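Grindetti only sells its barrel-aged stout at the cellar door in Plelgate, 2490 bottles, and the cellar door opens for two hours on a Saturday-adjacent whim. Adi Yusof drove. I navigated, badly — we saw a lot of canola.

The limit was three each. Shivam Rathore had put in an order for two, payable in gratitude.
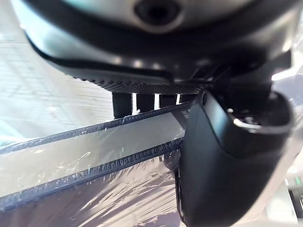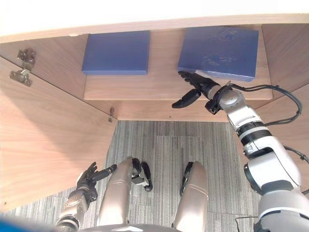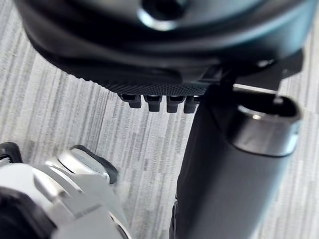
So, the beer. It pours the colour of sump oil and smells like a fruitcake that's been left with a rich uncle. There's liquorice, a bit of burnt toffee, and then a sourness I'm fairly sure wasn't on the label. Adi loved it. I liked the first glass and negotiated with the second.

Shivam's two are still at my place. He has until August.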